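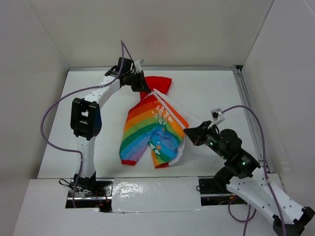 Reporting period and scope

This report covers the third quarter of work on the Drederano textile reuse project, ending in August. It addresses the sorting trial at the Clirnora depot, the fiber content checks, the resale channel, and spending against the approved budget lines. The household survey is reported separately and is left out except where its results changed the sorting categories.

Status against work plan

Work packages 1 and 2 are complete. Work package 3 (sorting trial) is complete apart from the repeat weighings described below. Work package 4 (resale channel) started on schedule and is running behind on pricing. Work package 5 (final guidance for municipal collection) has not started and is not due to start until next quarter.

Sorting trial

The trial used mixed household clothing from the curbside bags and the two drop-off containers on the east side of the service area. Bags were opened at the depot, and contents were assigned to one of 5 grades: resale, repair, children's, wiping cloth, and fiber recovery. A total of 417 bags were processed. Wet or contaminated bags were rejected at intake and recorded by weight only.

The children's grade was added at the start of the quarter. In the previous period small sizes were placed in resale with everything else, and buyers complained that the bales were difficult to price. Children's knitwear is light, varies widely in condition, and sells by the piece in most outlets. Separating it lengthened the time per bag slightly but removed the main cause of returned bales.

The repair grade remains the least consistent. Sorters agreed on missing buttons and open seams. They did not agree on pilling, stretched cuffs, or fading. A revised grading sheet with reference swatches was issued in the middle of the period, and agreement between shifts improved after that. The swatches for ribbed knits are still inadequate and will be replaced.

Repeat weighings

The floor scale at the Clirnora depot was found to be drifting during a routine check with test weights. Readings taken before the check have been kept in the data set but flagged. The scale has been recalibrated by the supplier under the existing service contract, at no charge to the project. Retained bales from the affected weeks are being weighed again, and the corrected figures will be supplied as an annex to the next report. Grade counts are not affected.

Fiber content checks

Labels were missing or unreadable on a large share of items in the lower grades. Samples without labels were sent to the Hou laboratory for identification. Of the samples submitted, 78 have been returned with usable results. The remainder are in the queue, and the laboratory expects to clear them early in the next period.

The results so far show more cotton and polyester blends in the fiber recovery grade than the project assumed. This matters for the downstream buyer, whose line accepts high-cotton material only. Two options are under review. The first is to add a hand check for blends at the sorting table, which raises labor cost. The second is to sell the grade as mixed fiber at a lower price. A costed comparison is being prepared and will be submitted before any change is made to the process.

Elastane was present in many of the adult leggings and fitted tops. These are now sent directly to mixed fiber without sampling.

Resale channel

Domari began taking resale and children's bales during the period under the agreement approved last quarter. Deliveries have been accepted without rejection since the grading sheet was revised. Payment terms are being met. The price review due at the midpoint of the agreement has been postponed at Domari's request until the corrected weights are available.

Budget

Spending is within the approved total. Labor is about 3 percent over its line as a result of the added grade and the repeat weighings. Transport is under its line, as collection routes were combined from the second month. A transfer between the two lines is requested. No change to the overall grant amount is requested.

Risks

Laboratory turnaround is the main schedule risk. If the remaining results arrive later than expected, the fiber recovery section of the final guidance will be drafted with provisional values and marked as such.

Storage at the depot is close to its limit while retained bales await weighing. Intake will be reduced for a short time if needed.

Next period

Complete the repeat weighings and issue the annex.
Replace the ribbed knit swatches.
Submit the costed comparison for blended material.
Hold the price review with Domari.
Begin drafting the collection guidance.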